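Divedent直播平台推出“随心票”线上演出季 首批节目由Orden小剧场与Luik音乐室联合呈现

2020-03-05,Clumthorpe讯

线上演出票务与直播平台Divedent今日宣布,即日起推出“随心票”线上演出季,面向独立音乐人、小型剧团和室内乐团体开放申请。首批节目由Orden小剧场和Luik音乐室联合呈现,共18场,内容包括民谣弹唱、室内乐、独角戏和朗诵音乐会。全部节目均为实时演出,观众通过网页即可观看,无需安装客户端。

“随心票”不设固定票价。观众在购票页面自行填写金额,最低为2元,付款后系统向注册邮箱发送入场链接。同一链接只能在一台设备上登录,如需更换设备,请先在原设备上退出。演出开始后仍可购票入场,但已错过的部分不提供回放。暂时不便付款的观众可以在节目页面申请“赠票席”,赠票席由其他观众出资认购,按申请先后顺序发放,每人每场限领一张。

Divedent节目总监Aivar Ramanauskas表示:“小型演出的观众人数不多,但很稳定。我们与Orden和Luik谈了一个冬天,双方最关心的都是演出当晚的声音质量和结算速度。票价交给观众决定,平台把这两件事做好。”

据介绍,Orden小剧场位于Clumthorpe旧城区,现有座位103个,以独角戏和小编制音乐剧场为主。本次演出季中,该剧场将开放主厅作为直播场地,现场不接待观众。Luik音乐室负责音乐类节目的排期和音响,演出者可以选择在音乐室内演奏,也可以在自己的排练场所接入直播。从外部场所接入的演出者,须在演出前一天与平台完成一次完整的线路测试,测试内容包括上行带宽、声画同步和备用线路切换。

在收入分配方面,每场演出的票款在扣除支付通道费用后,大部分归演出者所有,其余由平台与场地方按协议分配。观众在演出过程中通过“打赏”功能支付的款项单独结算,场地方不参与分成。演出者可在后台查看当场购票人数、票款总额和赠票席使用情况。结算单在演出结束后的下一个工作日生成,演出者确认后平台安排付款。对结算金额有异议的,可在后台提交复核申请,复核期间无异议的部分照常支付。
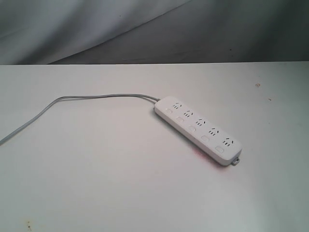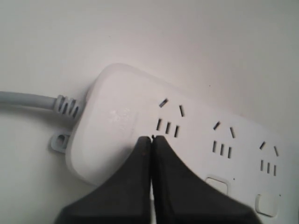
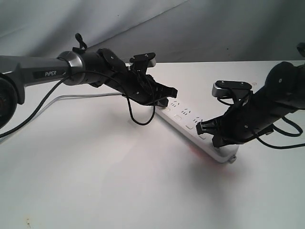
图:桌面上的白色插线板

为保证观看体验,首批节目每场的线上席位上限为500个,赠票席包括在内。席位售完后,购票页面会显示候补入口。有观众退票时,系统按候补顺序发出通知,收到通知的观众应在页面提示的时限内完成付款,逾期席位自动转给下一位。平台不发售站票,也不与其他票务网站共享席位,凡在其他渠道出售的入场链接均无法使用。

节目形式上,每场演出时长约一小时,不设中场休息。演出结束后,演出者可以自行决定是否保留聊天区,与观众继续交流。聊天区由平台工作人员管理,发布广告或骚扰信息的账号将被移出当场演出,所付票款不予退还。观众不得录制、转播演出内容。演出者如希望保留影像资料,可在申请时注明,平台将在演出后提供一份仅供其本人使用的录像文件。

曲目版权由演出者与平台分工处理。原创作品须由演出者在申请表中注明词曲作者。翻唱和改编作品应至少提前两周提交曲目单,由平台协助办理授权手续,未能取得授权的曲目不得列入正式节目。戏剧和朗诵类节目须同时提交文本的使用许可。曲目单提交后如需更改,请尽早与节目部联系,临时增加的返场曲目同样应在已获授权的范围内选择。

Orden小剧场方面表示,主厅的灯光将针对摄像重新布置,舞台前区改用柔和的正面光,独角戏节目保留剧场原有的侧光。Luik音乐室将为每场音乐节目配备一名调音师,负责直播混音,并在演出前一小时与演出者完成试音。采用原声乐器的节目可以选择不加效果的直录方式,相关要求应写入技术需求表。

退票与改期规则如下:观众在演出开始前可全额退票,退款按原支付渠道返还。演出开始后,因平台或场地原因造成中断且当晚无法恢复的,平台自动退还全部票款,观众不必另行申请。因观众自身网络问题无法观看的,不在退款范围内,建议入场前先打开节目页面上的测试画面,检查声音和图像是否正常。演出者因故改期的,原票继续有效,不能参加新场次的观众可在改期公告发布后办理退票。

第二批节目计划于9月开演,申请通道现已开放。申请者需提交一段未经剪辑的现场演出录像、节目简介、曲目单或剧本节选,以及技术需求表。独立艺人和团体均可申请,不收取报名费用。同一申请者可提交不同形式的节目,但每份申请须单独填写。节目部将对材料进行初审,通过者进入线路测试环节,测试合格后签订演出协议并确定场次。未入选的申请材料保留至下一批节目评审,申请者也可以书面要求删除。

首批节目的完整节目单、演出时间和购票入口已在Divedent网站“演出季”栏目公布。各场节目单如有调整,以该栏目最新内容为准,已购票观众会同时收到邮件通知。媒体如需观看演出,请通过网站“新闻中心”页面登记,并注明所属机构和拟报道的场次,每家媒体每场提供一个席位。

关于Divedent
Divedent是面向小型现场演出的线上票务与直播平台,总部设在Clumthorpe,为音乐人、剧团和演出场地提供售票、直播和结算服务。

关于Orden小剧场
Orden小剧场是Clumthorpe旧城区的一家独立剧场,上演独角戏、小编制音乐剧场和朗诵节目,并向本地剧团出租排练场地。

关于Luik音乐室
Luik音乐室从事小型音乐会的策划与录音,常年举办室内乐和民谣专场。

媒体联络:Divedent新闻中心
演出申请:Divedent节目部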